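Two arms, one table, and the cable that kept coming loose

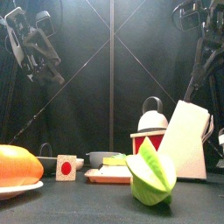 Photo: Mal-soon Ok

Quick one tonight because I have to be back in at 7. Been promising to write up how the table cell gets looked after and I keep not doing it. So, notes, mostly for me, partly for whoever gets the Rinon cell next month and is going to email me about it anyway.

The setup. Two arms hanging over a black table, black curtain behind, a camera up near the top of each arm. We call it Brultard, which was the name on the door of the old room and just stuck. It does kitchen stuff. Bowls, sponge, saucepan, kettle on its box, the knife block. Toy kitchen, basically, and the whole point is that everything goes back in the same place every morning or the day is garbage.

The thing that ate my April: left arm dropping its camera feed. Not all the time, that would have been easy. It would run 200 moves clean and then go black for a second and come back like nothing happend. Swapped the camera. Same. Swapped the port on the computer. Same. Spent an entire afternoon reading the log, which says "device disconnected" and then "device connected", thank you log.

It was the cable. Of course it was the cable. Specifically the bit where it bends at the wrist. I had tied it down too tight when I put the arm back together in the winter, so every time the wrist rolled all the way over it tugged on the plug. Just a little. You could not see it with the arm parked. I only caught it by holding the plug between two fingers and having Mal-soon jog the joint by hand, very slow, me going "more, more, more, STOP".

Fix: cut the ties, leave a loop big enough to get three fingers through, tie it again on the link above and the link below but never across the joint. New cable too, since the old one had a shiny flat spot I did not trust. It's been fine for 1,000 moves now. Knocking on the desk as I type.

While I had it apart I wrote down the morning routine properly. It lived in my head and on a sticky note that fell behind the cabinet.

Power on, arms in brake, don't touch anything yet. Look at the cables. Really look, walk to both sides. Anything hanging lower than it did yesterday gets fixed before the brakes come off.

Grippers next. Open, close, open, close, with nothing in them. Listen. A dry clicking means the fingertip screws have backed out again. They take hardly any force so don't lean on the wrench (I stripped one. It was a long evening).

Wipe the camera lenses. Dry cloth. Lint from the curtain gets everywhere and a single fuzz on the lens looks like a big gray worm in the picture. I used to skip this one. I don't now.

Then home both arms, one at a time, LEFT FIRST. If you do the right first and someone left the left arm low, they will meet. They have met. There's a dent.

Then the position check. Small cube with the red circle on it, dot facing front, set on the tape mark. Each arm comes down above it and stops. If the tip is over the middle of the cube, good. If it's off, redo the camera calibration for that arm, go get coffee, check again. Don't nudge the cube to make the number look better. I know you want to.

Last is putting the objects out. Tall stuff matters most. The knife block is the tallest thing we have down there and the right arm comes in pretty close over the top of it, so if the block creeps toward the middle you lose your clearance. I now leave two fingers between the tip and the block at the lowest parked position and write it on the sheet if it's less.

Stuff I still haven't fixed:

The right arm sags a tiny bit when the brakes come off. Camacho, our parts place, says the brake is within spec. Maybe so. I've raised the park position so the sag doesn't hit anything, and that's a workaround and I know it.

The table picks up every fingerprint. Matte black, looks great for an hour. Water and a microfiber, no cleaner, the cleaner left a shiny patch and the camera hated it.

The pole mount in back. When both arms stop hard at the same time I swear I can feel it in the floor. Torqued all the bolts, marked them with paint pen so I can see if they turn. Nothing has turned. Still feel it. Slowed the stops down some and it's better, at the cost of making every run a hair longer, and Mal-soon has opinions on that. We're going to try the stiffer bracket from the Vemoldale build if it fits. I measured it and then lost the paper I wrote it on so I get to measure it again tommorow.

Spares to have in the drawer before you start, if you're setting up one of these: camera cables, fingertip screws, ties in the wide size, paint pen, more lens cloths than you think. I'm out of the screws right now and the order is sitting in my cart unsent.

OK going to send that order and go to bed. If the feed drops again overnight I'll add to this post.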